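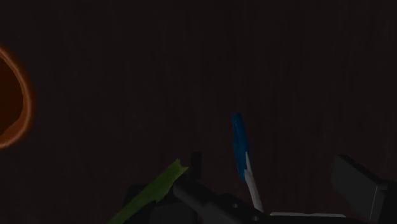 7/6/22, boat shed, Ascombe

Cold enough this morning that the epoxy was coming out of the pump like honey out of the fridge, so I stood the resin jug in a bucket of warm water and got on with the pontoon brackets while it thought about things. Kettle on first, obviously.

Where we're up to with the Jumier (the little electric day boat, for anyone reading this who's only been in for the kayak repairs): the hull is faired, the motor well is cut, and the battery tray is glassed in on the port side but not to starboard. I want the starboard one moved aft before it's bonded. With both trays where the drawing has them she's going to sit nose down with one person aboard, and I'd sooner find the extra leg room now than carry a bag of sand in the stern forever. Please don't glue it in to be helpful! It's only clamped.

Bracket job. The old ones off the Medenside hire pontoon are worse than I thought. The galvanising has gone at the bends and there's proper pitting under the washers, right where you'd never see it with the deck on. I've pulled 14 of them and binned the lot bar two, which I've kept as patterns. New ones are to be cut from the 6 mm aluminium flat bar, and I've bent the first pair over the big former. Bit of a spring back, so overbend slightly and check against the pattern. Colour doesn't matter, they'll be under the boards. I had another go at centre punching freehand and wandered off the mark both times, so I've made a drilling jig out of an offcut. It's hanging by the vice with the pink tape on it. Use it, it's a lovely thing.

Nylon washers between the ali and the stainless bolts, every single one, plus the yellow goop on the threads. I know it's slow.

Motor. Ran the Ogunleye in the test tank again after lunch, this time with the coarser prop. Much nicer noise, far less of that chattering at low throttle, but the controller housing was warmer than I like by the end and I'd only had it going long enough to drink a tea. Could be the prop asking for more than it should, or could just be the tank (the water ends up going round and round with the prop, so I don't trust a tank number much further than I can throw it). I'll put the fine one back on and run it for the same stretch before deciding. If it gets just as warm then it's the housing, and we'll need a vent or a plate to dump the heat into. I've been wondering about bedding the controller against the aluminium bulkhead instead of the ply one. Would mean a longer cable run, though, and the heavy cable is dear.

Also, the kill cord switch on the test rig is sticky. It does cut the power but you have to give it a real tug, and the whole point of the thing is that you don't. I've written REPLACE on it in texta. No running the tank until that's done, me included.

Glassing. The resin came good by mid afternoon, so I did the inside of the motor well, two layers of biax with peel ply over the top. The corners fought me. I'd made the fillets too tight and the cloth kept lifting away, and I ended up snipping darts in it and poking it down with a brush till it behaved. There's one bubble on the forward face, low down, size of a five cent piece. I'll grind it out and patch it once it's cured hard. Next time, bigger fillets, and mix smaller pots. I cooked half of the last one in the tub, it went off smoking on the concrete and I had to chuck it outside.

Left the heater on low under the tarp for the night, well clear of the cloth, with the timer set.

Paint: still no sign of the primer. I rang, got told it was on the truck, same as last time I rang. If it does turn up, it goes in the steel cupboard, not on the bench. The undercoat we've got isn't enough to do the whole bottom and I don't want to stop halfway and have a line to sand out.

Pontoon wants to be back in the water by October for the hire season, so the brackets come first and the Jumier can wait its turn, much as I'd like it the other way round.

To do next:
kill cord switch
fine prop back on, same run as today, write the temps down this time
rest of the brackets cut and drilled
shift starboard battery tray aft, dry fit with the real batteries in
grind out bubble in well
more gloves, the big ones, we're down to the last handful
sharpen the block plane, somebody's found a screw with it and I suspect it was me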